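Counter displays, Flistier shop, Bullow end

Quick gallery this month, the shop fitting took longer than planned and the website got whatever was left of the evening. Started at 7pm, still typing at 11. Sorry for any typos, will fix when theres a minute.

What we've been doing: swapping the old wire racks by the till for clear tiered stands. Same idea as the ones in the Kakex branch but smaller. Order was for 60 in total across all the shops, 2 of them came to Bullow. Budget was 3498, which had to cover the trays as well. It just about did.

Rules for filling, for anyone on the early shift: chocolate bars go at the top. Small boxes under them. Biscuits on the side tier, label facing out please. Leave gaps until the rest of the delivery is in, don't pad it out with chewing gum.

Snickers on the top tier, small black boxes one step down, the tartan shortbread box over on the right. Cream tray over on the left, nothing in it yet.
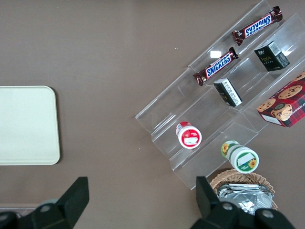 Vukčević wrote in to say the bars ought to be lower down, at least by the till, as children go for the bottom shelf first and their parents would thank us for keeping it dull. Also that clear acrylic shows every fingerprint and we'd be wiping it twice a day, going by the stand in the Kakex branch.

Fair point on the fingerprints. Microfibre cloth is in the drawer under the till, use the dry one, not the blue spray, it leaves streaks. On the height, we'll try it as it is until October and then have a look at what's sold. Last year it was almost 2000 bars from the old rack, so plenty to compare with.

Still to do: price strips for all tiers (the printed ones are too wide, need triming), sticky feet so the stands don't slide when someone leans on the counter, and a decision on whether the tray is for coins or for samples. Coins probably.

More pictures when the second stand is filled.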